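Planning around a moving rim

The difficulty with foil is that it does not hold still as a shape. A planner that stores an object as a fixed mesh will be wrong the moment a finger touches it. Druvomari, the grasp planning package maintained by Sizwe Makhubela and Yakubu Ezeani, therefore stores no mesh for this class of object. It keeps a height map, a confidence value for each cell and a short history of contact.

Perception is the weaker half. Bright foil returns streaks and gaps in the depth data, and early versions read both as holes. Makhubela's fix was to reject any cell whose depth disagrees across 4 consecutive readings, then fill it from the rim inwards. The rim is fitted as a closed curve with no assumption of straight sides.

Candidate grasps are scored on finger clearance, expected bending and the distance from the nearest neighbouring object. The planner keeps the best 8 and checks each against the arm's joint limits. Ezeani caps planning at 80 milliseconds; if no candidate passes, the arm holds its position and the map is rebuilt.

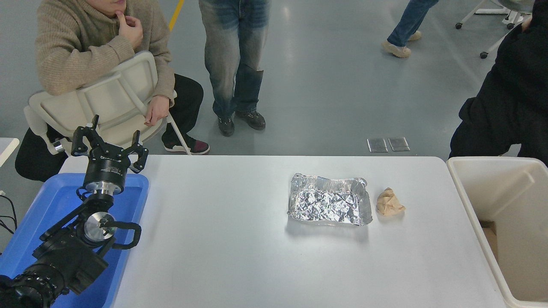
A foil tray and a crumpled beige item share the table, with the two-finger gripper open at left.

Crumpled items go through the same code with two changes: the rim fit is switched off, and closing force is limited from the first contact. Segmentation still fails when such an item touches foil, as the boundary is lost in the reflections. A separate branch, Mederska, labels the contact region as unknown and plans a small push before any grasp. It has not yet been merged.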